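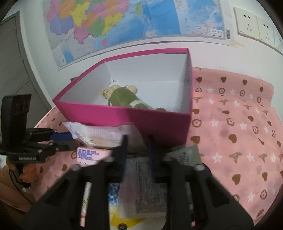

Category: Packaging and wrapping

Home | Articles | A–Z | Recent changes | Log in

Sachet

A sachet is a small sealed packet holding one helping of something, like sugar, shampoo, coffee powder or ketchup. I've been writing up packaging for this wiki for a while and this is my favorite entry by a mile, so bear with me if I run on a bit!

Most sachets start as a long roll of film. The machine folds it, seals the sides, drops in the filling and closes the top (the trade calls this form-fill-seal, and the upright version is the one I've watched most). The film itself is usually layered: a printable outside, a barrier in the middle to keep out air and damp, and an inside that melts under heat so the seams stick. A three-side seal gives you the flat kind with a border all around. A stick pack has one seam down the back and pours better, if you ask me.

In the shops around Salian, where I grew up, shampoo came in long strips hung by the door and you tore off what you could pay for that day. My old boss Murali Raju packed pepper for Grandik and swore by a tiny notch cut in the edge. I'm with him. A sachet without a notch ends up between your teeth.

The big gripe is waste. Layered film is hard to recycle, as the layers don't come apart easily, and a little packet uses a lot of wrapper for what's inside. Paper versions are around, and refill counters too, though I still keep a drawer full of soy sauce.

See also: Blister pack, Stick pack, Tear notch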